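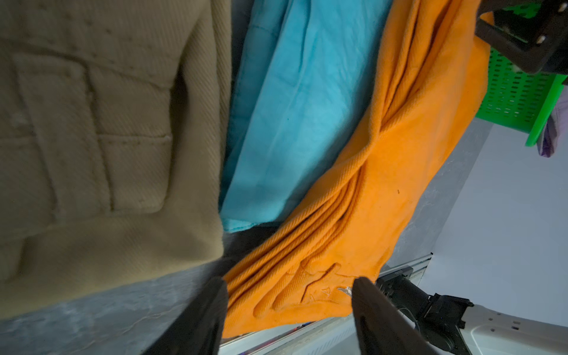

Beige, turquoise, orange : les couleurs du jour.

Bon, installez-vous avec un café, parce que je vous avais promis de raconter mon après-midi au tribunal et que je ne sais pas faire court. J'y étais comme simple témoin, je vous rassure tout de suite, et je suis rentrée entière !

Pour ceux qui arrivent en route : en février, la vitrine de l'atelier Kakano a été cassée en pleine soirée, et j'étais en face, à l'arrêt du 92, avec mes courses et mon parapluie retourné. J'ai vu un jeune homme partir en courant. Je l'ai dit à la police le soir même, et puis la vie a continué, comme elle continue toujours.

Et voilà qu'un matin je trouve une citation à témoin dans la boîte aux lettres. Je vous avoue que j'ai eu un petit coup au ventre. On a beau n'avoir rien fait, recevoir un papier pareil avant le petit déjeuner, ça remue (j'ai relu trois fois pour vérifier que le mot « témoin » était bien à côté de mon nom).

Audience à 14 heures. Je suis arrivée à 13 h 10, évidemment, parce que je suis comme ça. Le portique, le sac à vider, et l'agent qui me demande très gentiment de laisser à l'accueil mes petits ciseaux à broder, que j'avais complètement oubliés au fond de la trousse. Il m'a donné un jeton en échange. Je l'ai serré dans ma main tout l'après-midi.

Ensuite on attend. Beaucoup. Les bancs du couloir sont d'une dureté que je ne souhaite à personne, et si vous êtes convoqués un jour, prenez un pull, une bouteille d'eau et un vrai livre. J'avais pris un magazine de mots croisés, terminé avant l'appel de la première affaire.

Il y avait cinq dossiers avant le nôtre. J'ai entendu le début du premier depuis le fond de la salle : une histoire de scooter, de bière et de rond-point. Et puis l'huissière nous a fait ressortir, nous les témoins, parce qu'on n'a pas le droit d'écouter les débats de notre propre affaire avant d'avoir parlé. Je l'ignorais, et je trouve ça plutôt sain.

Mon tour est venu à 16 h 40. On s'avance à la barre, on donne son nom, son âge, son métier, on dit si on connaît le prévenu, on prête serment. J'ai levé la main droite et ma voix est partie dans les aigus. La présidente m'a souri et m'a dit de prendre mon temps, et je crois que je lui enverrais des fleurs si c'était permis.

Ce qui m'a marquée, c'est la précision des questions. À quelle distance étiez-vous ? L'éclairage public fonctionnait-il ? Avez-vous vu le geste, ou entendu le bruit ? Et là, j'ai dû répondre la vérité : j'ai entendu le bruit, je me suis retournée, j'ai vu quelqu'un courir. Je n'ai pas vu le geste. Dans ma tête, depuis des mois, je l'avais vu – et en le disant à voix haute j'ai compris que ma mémoire avait rempli le trou toute seule.

Ça m'a beaucoup travaillée dans le bus du retour, je dois dire. Si vous assistez à quelque chose un jour, notez tout le soir même, sur n'importe quel bout de papier, l'heure, l'endroit, ce que vous avez vu et ce que vous avez seulement deviné. Deux colonnes. Je le ferai la prochaine fois (en espérant qu'il n'y en ait pas).

Le jeune homme, lui, a reconnu les faits. Majeur depuis peu, une soirée trop arrosée à la salle Issahaku, une dispute avec des copains, un pavé qui traînait à cause des travaux. Il s'est excusé en regardant ses chaussures. Ses parents étaient au deuxième rang et j'avais le cœur serré pour eux aussi, je ne vais pas vous mentir.

Décision : travail d'intérêt général, 50 heures, plus 500 euros à verser à l'atelier pour la part que l'assurance n'a pas prise en charge. Je sais que certains vont trouver ça léger et d'autres sévère, j'ai déjà reçu les deux avis en message privé. De mon côté, je trouve ça juste, mais je n'ai pas eu à balayer le verre.

On me demande si on est payé pour venir. Il existe une indemnité, et on peut demander le remboursement du trajet. Il faut réclamer le formulaire au greffe et garder sa citation et ses tickets. J'ai failli partir sans, c'est une dame du couloir, témoin elle aussi, qui m'a rattrapée. Merci madame, si vous me lisez !

Et pour celles et ceux qui s'inquiètent de l'atelier : la nouvelle vitrine est posée, les cours de couture ont repris, et la mercerie Wirkilau leur a prêté des mannequins en attendant. Passez les voir, ils sont juste après la place Gorkska, côté boulangerie.

Je réponds à vos questions ce soir après le dîner. Et oui, j'ai récupéré mes ciseaux.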